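Drorkimwood Repair Evenings: what we learned about old kitchen scales

By Ignacio Pacheco
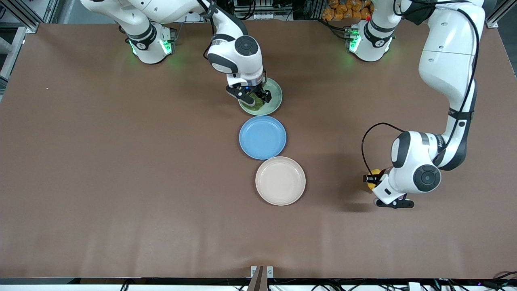 In October we held two repair evenings, and at both of them people brought kitchen scales. I did not expect this. In spring it was lamps and toasters, and in summer almost only bicycle lights. Zawadi Athumani thinks that the cold weather makes people bake, and then they discover that the scale in the cupboard is wrong. Maybe she is right. In any case I promised to write down what we found, so that you can try some of it at home before you carry the scale to us.

First I will speak about the mechanical scales, the kind with a spring and a round dial. Many people told us that their scale was broken when it only did not stand on zero. On most of them there is a small wheel or screw, often at the back or under the bowl, and you turn it until the needle is on zero with the empty bowl in place. If the needle moves to zero but comes back to a different place each time you press and let go, there is probably flour or sugar inside. You can open the housing with an ordinary screwdriver, and then use a dry, soft brush. Please do not put oil on the spring. One visitor had used cooking oil some years ago and it had become like glue, and Rasmus Lūse needed most of the evening to clean it.

A tired spring is another matter. You can see it when the scale is correct with a small weight and shows too little or too much with a big one. We do not replace springs, because the right one is very difficult to find. If you like the scale, keep it for potatoes and apples and use another one for cakes.

For testing, you do not need special weights. Water is good enough. Put a light jug on the scale, set it to zero, and pour in half a litre from a measuring jug that you trust. It should show 500 grams. My own scale showed 543, and I had been making bread with it since I moved here, so now I understand some things about my bread. Test also with a smaller amount, for example one decilitre, as the fault is not always the same over the whole dial.

With electronic scales, the most common fault was the battery contact. When a battery stays too long in the scale it can leak, and then there is a white or greenish crust on the metal. Take the battery out and clean the contact with a cotton bud and a little vinegar, dry it well, and wait until the next day before you put in a new battery. Wear gloves for this. Of the electronic scales we saw in October, six worked again after only this treatment.

The second fault was the feet. It sounds too simple, but a scale with one rubber foot missing will give a different number each time. Hilde Nijs has a box of self-adhesive feet in several sizes and she will gladly give you a set. It is better to change all of them at the same time, so that they have the same height. Also, always use the scale on a hard and level surface. A folded tea towel under it is enough to spoil the result.

If the numbers on the display are only half visible, this is often a problem with the thin connection between the glass and the circuit board. Sometimes it helps to open the scale, lift the display carefully, wipe both sides with alcohol and press it back. Sometimes it helps for a week. Magdy Bennani has repaired two of them in this way and one is still working. He asks the owner of the other one to come back, as he would like to try again.

A few words about what we cannot do. We do not adjust scales that are used for selling, for example at the market. Those must be checked by a person with the right papers. We also do not repair bathroom scales with a broken glass plate.

Several of you asked where to buy spare bowls. I do not know a shop for this. But there is a shelf in our storeroom with bowls and lids that were left behind, and you are welcome to look through it. Bring the scale with you, as the bowls look the same and they are not. The clear plastic ones break easily in the dishwasher, so wash them by hand.

The next evening begins at 6 and we take the last repair at 8. Please write your name on the list at the door when you come in, and tell us shortly what is wrong. If you have the instruction booklet, bring it also, even when it is in a language that you do not read. Somebody among us usually can.

Hilde is still looking for small screws, old cotton bags and a second desk lamp. You can leave them with her at the door. For the evening after that, Zawadi will show how to sharpen kitchen knives on a stone. Wrap your knives in newspaper or a thick towel for the journey, and do not bring bread knives, because the stone cannot be used on them.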